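Feb 4, 2018

My table is back in its place. I bought it in October from Heriberto Pacheco, who was moving to Weltcombe and did not want to carry it up the stairs of his new house. I paid 200 for it and I think it was a fair price, although one leg was shorter than the others.

At first I put it under the window, but the sun came on it all afternoon and I was worried for the wood. So now it stands against the white wall, with its back edge close to the tiles. I like the brown color much more here. It looks warm, and the darker lines in the wood are easier to see.

My friend Noemí says that I should oil it two times in a year. Bernd says wax. I have oil at home, so I will try oil first, on a small part, and wait 5 days before I decide. If somebody has experience with both, please write to me.

The next job is the short leg.
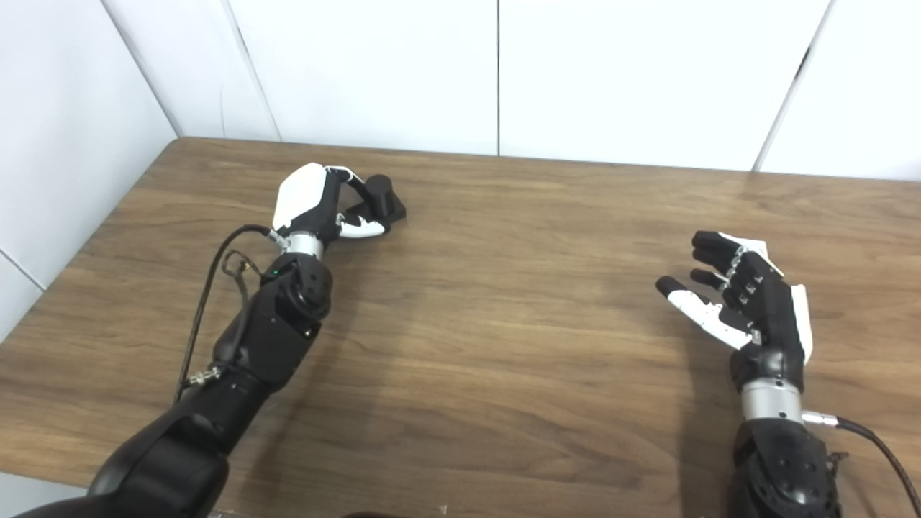
The table in its new corner, against the white wall.

Contact | © 2018 Zainab Adeleke | Back to top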